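Bedumero Rainer Rain Bar for Film and Stage

Overhead rain rig, 944 series
Item no. 3837
Sold by Drulura Production Supply, Sundbridge

The Rainer is an overhead rain bar for film sets, television studios and theater stages. It hangs from standard truss or pipe and drops an even curtain of water over a strip 12 feet long and up to 5 feet deep. It was designed for scenes shot in medium and close-up, where the fine mist from a garden sprinkler doesn't read on camera and a fire hose rig is far more water than the set can take.

Each bar comes fully assembled. Two bars can be joined end to end with the coupling kit (sold separately) to cover a doorway, a bus stop or a short stretch of sidewalk set.

How it works

Water enters at one end through a hose fitting with a quarter-turn shutoff. Inside the bar, a baffle evens out the pressure before the water reaches the nozzles, so the far end rains as hard as the near end. There are 80 nozzles in three rows. Each row has its own valve, and most crews run one row for drizzle, two for steady rain and all three for a downpour.

Drop size is set by the nozzle tips. The standard tips make a fairly large drop that picks up backlight well. Fine tips are included in the box for shots through a window, where the large drops can look like a leak. Tips unscrew by hand.

The bar drains through a plug at the low end when the shutoff is closed. Hang it with a slight slope toward the plug. A bar that has been hung level will keep dripping for several minutes after the call to cut, and this will be heard on the dialogue track.

What is in the box

One Rainer bar with end shutoff
Standard tips, fitted
Fine tips, bagged
Two pipe clamps with safety cables
Inline mesh filter
Printed setup sheet

Pumps, hose, catch trays and heaters are not included.

Water supply

The bar runs from a building supply or from a tank and pump. Minimum working pressure is 30 psi. Anything over 60 psi turns the rain to spray and should be brought down with a regulator.

Use drinking water only. Performers get it in their eyes and mouths – pond water, recycled catch water and anything dyed are out. For night exteriors with a long wet call, we recommend a heated tank. Drulura rents a 100-gallon insulated tank from September through the end of the winter season, and it should be booked well ahead.

On location, check the flow before you commit to the building supply. Kitchen taps in houses and apartments are usually too weak for three rows, and a screw-on hose adapter will not fit every faucet. 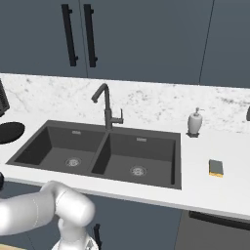

Noise

The bar itself is quiet. Most of the noise comes from water hitting the floor. Rubberized horsehair or a layer of air filter foam under the rain strip brings this down a lot, and both can be painted to match the set. For stage use, where the sound can't be replaced later, put the foam inside the catch tray and cover it with open grating.

Rigging and electrical safety

A full bar weighs about 44 pounds more than an empty one. Rate your hanging points for the full weight and fit both safety cables. Keep all lighting fixtures, cable joins and dimmers out of the rain strip and the splash zone around it. All power near the rig must be on ground-fault protection. The setup sheet has a clearance diagram.

Do not climb on or hang anything from the bar.

Care and storage

Rinse the inline filter at the end of each shooting day. In hard water areas, soak the tips overnight in white vinegar once a month. Drain the bar fully before it goes on a truck in freezing weather – a split bar is not covered by the warranty.

Notes from users

"We ran it for nine nights on a street set. Two rows and strong backlight was enough for everything except the wides." – Pirjo Hakala, special effects supervisor

"Good even pattern. I would like a longer hose tail on the inlet end. We had to add our own to reach past the masking." – Martti Manninen, stage manager

Ordering

The Rainer ships from our Sundbridge warehouse in a 13-foot crate and has to be signed for. Allow five working days. Rental bars are tested and refitted with new tips between hires. Sale and rental prices are available on request and depend on the length of the hire.

Page updated December 3, 2025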